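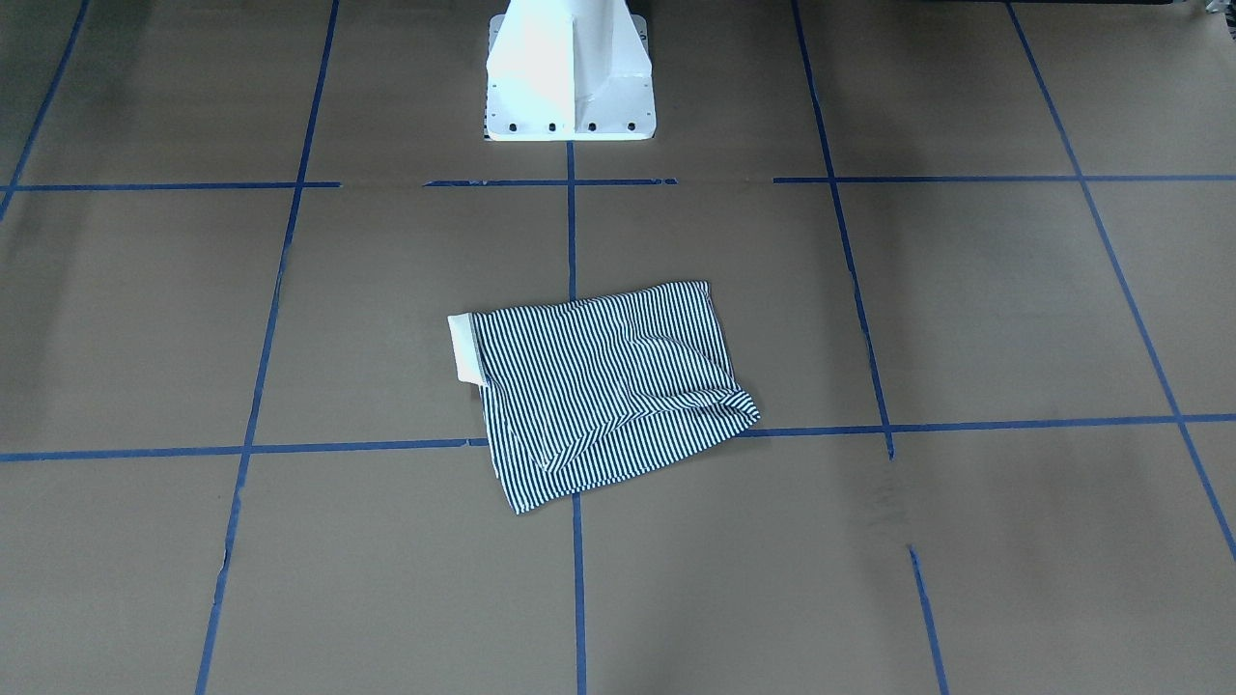

Una prenda de rayas hecha un gurruño sobre papel kraft.

Rodberg, el vaporizador de mano: mi opinión después de siete meses

Odio planchar. Lo digo para que sepáis desde dónde escribo: soy de las que tienden con mucho cuidadito, doblan en caliente y rezan. La tabla la saco para bodas y entrevistas de trabajo, y la última entrevista fue por videollamada (planché solo la parte de arriba, sí).

El Rodberg me lo compré en junio, después de ver el de mi amiga Noelia Nieto, que lo tiene colgado detrás de la puerta del baño y lo usa mientras se hace el café. Me dio una envidia tremenda. Esa misma noche lo pedí en Codgate, y con el cupón de bienvenida me descontaron 11 euros. Como el mío me lo llevé de viaje y luego se lo presté a mi madre una temporada larga, he esperado hasta ahora para contaros algo con fundamento.

Primero, el peso. Según la báscula de mi cocina son 744 gramos con el depósito vacío. Parece poco hasta que llevas tres camisas con el brazo en alto, y entonces te acuerdas del gimnasio al que no vas. Yo lo que hago es cambiar de mano y bajar la percha al pomo del armario, que así se trabaja de arriba abajo y cansa muchísimo menos.

¿Quita las arrugas? Depende de lo que le pongas delante. Con la viscosa es una maravilla, dos pasadas y cae como recién salida de la tienda. Las camisetas de algodón, muy bien también, sobre todo si tiras un poquito del bajo con la otra mano. El lino ya es otra historia: lo deja presentable, con ese aire de "vengo de la playa pero tengo dinero", y si quieres el lino liso de verdad vas a necesitar plancha. Los cuellos y los puños de camisa se le resisten, y para una raya de pantalón ni lo intentéis.

Con las rayas estampadas, por cierto, se nota mucho si has estirado torcido. Tengo una blusa marinera que me quedó con las líneas haciendo olas por estirar solo de un lado, y tuve que volver a empezar.

Lo que menos me gusta es el depósito. Da para una blusa y un vestido corto, y a rellenar. La tapita de goma va durísima los primeros días (¡me dejé una uña!) y si lo inclinas demasiado escupe agua. En la seda me dejó un cerco que se fue al secarse, menudo susto. Ahora siempre echo el primer chorro hacia la bañera y listo.

El cable, larguito, bien. El ruido, como una cafetera italiana enfadada. Y el cepillo que trae para abrigos lo he usado más de lo que pensaba, que levanta el pelo del gato estupendamente.

Antes tuve uno de la marca Sang, más barato, que tardaba una eternidad en calentar y goteaba desde el primer día. No hay comparación. Del de Amach, que me preguntáis mucho por mensaje, no puedo opinar porque no lo he probado.

Mi nota es un 4 sobre 5. Le quito un punto por el depósito y por la dichosa tapita. Si lleváis mucha camisa de oficina, quedaos con la plancha. Para vestidos, blusas y maletas, yo lo volvería a comprar, y el mío sigue colgado detrás de la puerta, igual que el de Noelia.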